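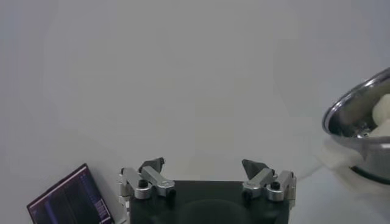

Bench Tops and Work Surfaces: Gallery 10

Prarkis Workroom Fittings, page updated 2019-02-02

The gallery covers the tops, walls and small fittings of the light-duty bench room on our ground floor. Text and notes by Uriel Ibarra. Earlier galleries dealt with storage and floor coverings and are listed in the side menu. Click any picture for the larger version.

The room was fitted out in October. The order was for pale tops throughout, with a low-gloss finish and square corners. Drawings carry the job number 2843; please quote it when asking about any item on this page. Tops were supplied by Peltonen and set on adjustable frames from Pludex. Leveling was done with the frames loaded, and checked again after the first week of use.

Surface notes

Pale gray and white were both on the sample card. In daylight the difference between them is small, and under the ceiling lights it is smaller still. A plain top with no pattern makes it easy to find dropped screws and short ends of wire. It also shows pencil marks, so wipe down at the end of each shift with a damp cloth and a mild soap. Do not use scouring powder or anything with grit in it. Solvent cleaners dull the finish and leave a patch that will not polish out.

Keep cutting work off these tops. A cutting mat is kept under each bench. Heat limits are given on the Peltonen data sheet, which hangs inside the cupboard door. Soldering is done in the next room.

Load on each top is limited to 200 pounds, spread evenly. Point loads need a spreader board. Anything over that goes on the steel bench by the loading door. Edges are not rated for clamps with bare jaws; use the soft pads.

Wall side

Benches are set close to the wall with a gap left for cables. The gap was drawn at nearly 300 millimeters in the first layout and then reduced, as the larger figure pushed the front edge into the walkway. Cables lie along the back of the top where the run is short. Longer runs go down through the gap and are tied to the frame.

Wall paint is plain white, two coats, washable grade. Marks on it are noted at the quarterly check and touched up from the same can where possible. Touch-up paint that has stood open for more than a season dries to a slightly different shade and should be thrown out.
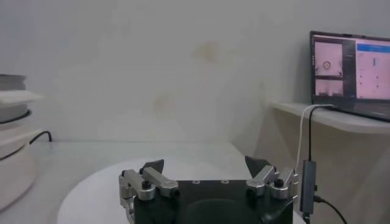

White tabletop and back wall, with a large round white disk on the table. Faint brownish-yellow stain on the wall, upper center. Thin black cable at the back of the table.

The stain is on the list for the next touch-up. Standard method: wash, let dry overnight, seal with one thin coat of stain blocker, then two coats of wall paint. Painting straight over a stain of this color usually lets it show through again within a few weeks. The source should be found before sealing. If the mark feels damp at any time, stop and report it.

Round pieces on flat tops

Any round plate or platform used on these benches should sit flat without rocking. Check by pressing lightly at the rim in several places. If it rocks, look for grit underneath before blaming the top. Lift to move; dragging leaves gray lines that are slow to clean off. A white piece on a white top is easily missed at the edge, so leave a hand's width clear on all sides when setting down tools or trays.

Cables near round pieces are kept to the wall side. A cable tie at the back corner is enough for light leads. Do not tape leads to the top. The adhesive pulls at the finish in warm weather and collects dust the rest of the year.

Lighting

Fittings are Plellden flat panels with a diffuser, set parallel to the long side of the room. The aim was soft and even light on the tops with no hard shadow at the front edge. The color is slightly cool. Replacement panels must be ordered in the same color grade, as one warm panel among cool ones is very noticeable on a pale surface. Diffusers are taken down and washed twice a year.

Samples

Cut samples of both tops can be seen at the front desk. Paint codes, frame part numbers and the cleaning sheet are sent on request; write to Uriel Ibarra and give the job number.

Next gallery: shelving and wall rails
Back to index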